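Buckley School of Home Management
Household Textiles, Unit 29: Folding Striped and Patterned Garments

A garment should be folded on a flat surface large enough to take it fully opened. In most homes the bed serves this purpose well. Students at the Clivel site will work on a made bed, with the bedcover pulled straight before the first garment is laid down.

Knit garments are folded lengthwise first, sleeves turned in, and then brought up from the hem. Bold stripes are a useful guide, as a band that drifts off line shows where the fabric has slipped. Care labels should be left attached, even where they show on the finished bundle. 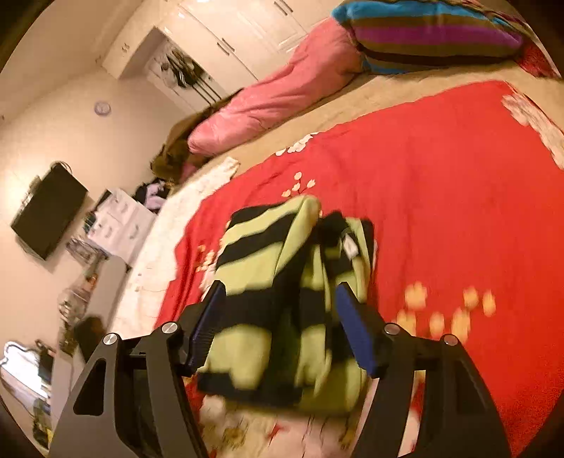
Should a striped garment be folded along its stripes or across them?

Either direction is acceptable. The cut of the garment decides the first fold, and the stripes are used only to check that it is straight.

Thick folds at the center of a bundle should be pressed down with the flat of the hand before stacking. Bundles are stacked with the heaviest at the bottom.

Required reading: course reader, page 52. Students should complete 2 practice bundles before the December assessment.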